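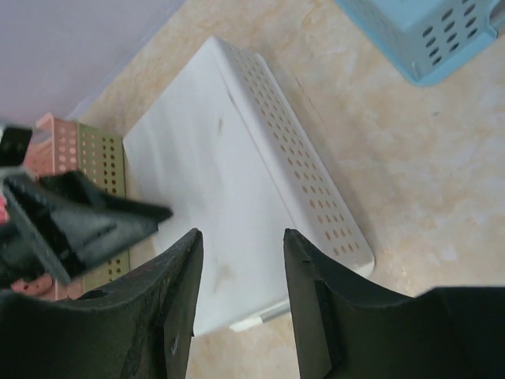 A two-armed robot at work among plastic baskets at Skusemden's test counter.

Robots still slower than your teenager, Skusemden finds

The housework robot is coming, and it would like you to be patient about the baskets.

Skusemden, which fits out stockrooms and rents the gear to run them, spent most of May finding out whether a pair of robot arms could take over the dullest job in the building: sorting plastic baskets by color and stacking them at the end of a shift. Over 300 tries, the arms got the stack right 40 times. In 2 of those, according to the log, a person had bumped the counter at a helpful moment.

"It knows what a basket is," said Danai Kokkinos, who ran the trial. "It has opinions about where the basket should go. Getting the basket to agree is next year's budget."

The holes are part of the trouble. Fingertips like a nice solid edge, and a basket wall offers them mostly air. Two arms also have to share one counter, and they tend to reach for the same prize with the good manners of shoppers at a clearance table.

Bernice Bonsu, who closes the stockroom four nights a week, was asked to set a human mark for comparison. She did a full stack while finishing a phone call to her sister. She has not been told her time and says she does not want to know it.

Rival outfit Tarnier says its own machine, the Poltari, has folded 397 dish towels in a row without help. It did not say how they looked.

Skusemden plans a second round with softer grips and a smaller pile. Laundry, once on the list, has been moved to a separate list. Until then the baskets will be stacked by Bonsu, who has asked for a raise.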